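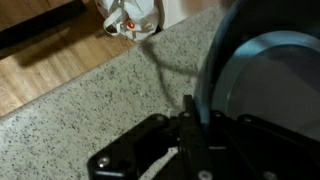 Giuliana Espinoza wrote to me that a frying pan isn't worth reviewing until it has been used every day for a month, and I took her advice. I bought the Netia 11-inch nonstick in August and have cooked with it most mornings and a good many evenings. It cost 43 dollars.

Eggs first. A fried egg slides out with a teaspoon of butter, and an omelet folds without tearing. Fish with the skin on did well too, as long as I left it alone for the first few minutes. Pancakes browned evenly except at the outer edge, which stays pale on my burner.

I was less happy with steak. The pan is light, and it loses heat when cold meat goes in. I went back to cast iron for that.

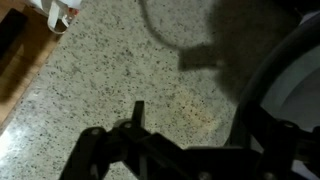
Handle and cleaning

The handle is long enough to keep your hand away from the burner. Mine needed tightening after two weeks – a quarter turn with a screwdriver, and it hasn't moved since. Cleaning is a soft sponge and warm water. The booklet says dishwasher safe, but I haven't tried it and don't plan to.

My old Purkalgate was heavier and held heat better, but its coating gave out after 14 months. I can't say yet whether the Netia will last longer.

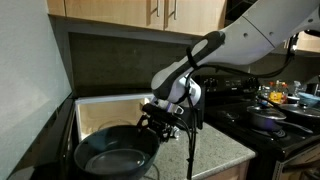 Verdict

Good for eggs, fish and reheating. Skip it if you mostly sear. I would buy it again at this price.

Comments (3)

Hauke Kröger
Does the 11-inch fit a standard lid? Mine from an older set rattles.

Ida Wendt
Had one for 6 months. Still fine for eggs, sticks a little with rice.

Britta Schwerdtfeger
Same trouble with the handle here. Tightened it twice now.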